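Padar: A Record of Cosmetics Kept in the Home

README and data card, version 2

Summary

Padar is a table of cosmetics and toiletries kept in private homes, with the date each item was opened where the owner could supply it, the storage place, the stated period of use after opening, and the outcome at the close of the study. The current release holds 1744 item records from 30 households in the Kong district. It is maintained by the Clumia Office for Household Studies and is intended for work on product life, household waste, and the way people read storage and expiry marks.

Version 2 replaces version 1 in full. Users who hold a copy of version 1 should not merge the two files, as item numbers were reassigned between releases.

Contents of the release

items.csv: one row per item, 20 columns
households.csv: one row per household
visits.csv: one row per visit, linked to households.csv by hh_id
notes.txt: free-text remarks from interviewers, edited to remove names
codebook.txt: full value lists for all coded columns
CHANGES.txt: differences between version 1 and version 2

All files are UTF-8 text. Fields are separated by commas, and text fields containing a comma are enclosed in double quotation marks. Empty fields mean that the question was asked and no answer was obtained. The value NA means that the question did not apply to the item. These two cases were confused in version 1 and have been separated.

Main columns in items.csv

item_id: unique within the release. Carries no meaning.
hh_id: household identifier.
category: one of lip, eye, face, nail, hair, skin, sun, scent, tool, other.
form: liquid, cream, gel, solid, powder, spray, other.
color_family: as given by the owner. Blank for items without color.
opened_month: month of opening as recalled by the owner.
opened_year: year of opening as recalled by the owner.
recall_conf: the owner's own rating of that recall, coded low, medium, or high.
pao_printed: period after opening, in months, as printed on the item or its box.
pao_source: item, box, insert, or none.
batch_mark: yes or no. The mark itself is withheld.
storage_place: drawer, open surface, cabinet, bag, organizer, refrigerator, other.
storage_room: bedroom, bathroom, hall, other.
near_heat: yes if the owner reports a radiator or hair appliance within arm's length of the usual place.
shared: yes if more than one member of the household uses the item.
last_used: this week, this month, this year, longer, never.
fill_level: full, over half, under half, nearly empty, cannot tell.
duplicate: yes if the household holds another item of the same category and shade.
outcome: kept, finished, discarded, given away, lost.
outcome_reason: coded from the owner's words. See the codebook.

Collection

Households were recruited through notices in public libraries and through two adult education centers. Each household received a first visit and a closing visit. At the first visit, the interviewer and the owner went through every storage place together and entered each item on a paper form. At the closing visit, the same form was used to record the outcome. Items acquired between visits were entered on a separate sheet and are excluded from this release, as their opening dates are known with much greater accuracy than the rest and would distort comparisons.

Recruitment opened in February. Visits were offered in the evening on working days and at any hour on Sunday. Interviewers did not handle items unless asked to do so, and no item was opened for the purposes of the study.

Field work was directed by Guilan Xu. The paper form was designed by Hammad Hayat and Chenxi Lu. Data entry and checking were carried out by Sihan Luo. Xiaoyan Hao wrote the codebook and is responsible for this document.

What counts as an item

An item is a container holding one product. A palette with several shades is one item. A set sold together in one box is entered as separate items if the containers can be used apart from each other. Sample sachets are items. Brushes, sponges, and curlers are entered under the category tool and have NA in all columns relating to opening and period after opening. Empty containers kept for refilling are excluded. Empty containers kept for any other reason are included, with a fill level of nearly empty. The last rule was disputed during entry and may be revised.

Tinted balms caused difficulty throughout. The rule adopted is that an owner who calls the product a balm has it coded as skin, and an owner who calls it a lipstick or gloss has it coded as lip. As a result, the same product may appear under both categories in different households. Users who need a consistent split should combine lip and skin and filter on form and color_family.

The codes drawer and organizer overlap when an organizer stands inside a drawer. In such cases the outer place is recorded, so the item is coded drawer.

Checking

Every form was entered twice by different members of staff, and the two versions were compared line by line. Differences were settled by returning to the paper form. Where the form could not be read, the field was left empty and a remark was placed in notes.txt. The comparison was run with Veltenix, an in-house script set that is not part of this release and is not needed in order to use it.

The following checks are applied to each release:

opened_year may not be later than the year of the first visit.
pao_source may not be none when pao_printed has a value.
Items in the category tool must have NA in opened_month, opened_year, recall_conf, and pao_printed.
Every hh_id in items.csv must be present in households.csv.

Known limits

Opening dates depend on memory. Owners were often sure of the year and unsure of the month, and a number of them worked out the date from a trip, a wedding, or a change of address. Analyses that depend on the month should be limited to records with recall_conf set to high.

The households volunteered. People who take part in a study of what they keep may be tidier than their neighbors, or may have been planning to clear things out in any case. The office makes no claim that the figures represent the district, and they should not be used to estimate the quantity of cosmetics held in it.

The first visit probably had an effect on the outcome. Several owners told the interviewer at the closing visit that they had discarded items soon after going through them. There was no comparison group, and the size of this effect cannot be derived from the data.

Fill level was judged by eye from outside the container. Opaque tubes are coded cannot tell unless the owner offered an opinion, in which case the opinion was accepted.

Privacy

Names, addresses, and contact details were held on a separate sheet and destroyed after the closing visits. Prescription products were not recorded. Owners could ask for any item to be left off the form without giving a reason, and no mark was made when they did so. Household size is given in bands. Requests for the withheld batch marks will be declined.

Permitted use

The data may be used for teaching and research, including commercial research, provided that the release number is stated. The data may not be used to identify a household, and may not be joined to sales records held at the level of the person. Product safety conclusions should not be drawn from this table. It records what was printed, what was remembered, and what was done with the item, and contains no measurement of the product itself.

Suggested citation

Clumia Office for Household Studies. Padar: A Record of Cosmetics Kept in the Home. Version 2.

Corrections

Errors should be reported in writing to the office, with the item_id, the column name, and the value believed to be wrong. Reports concerning lip items are especially welcome, as shade names in that category were entered by hand and spelled in many ways before being reduced to color families. 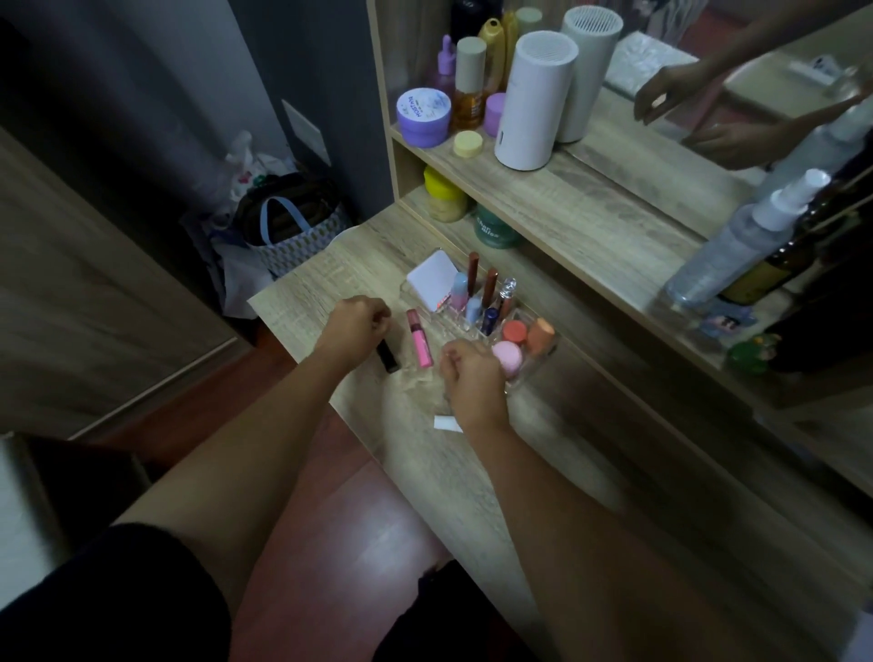
Corrections accepted by the office are listed in CHANGES.txt under the release in which they first appear. Item numbers will be kept unchanged from version 2 onward.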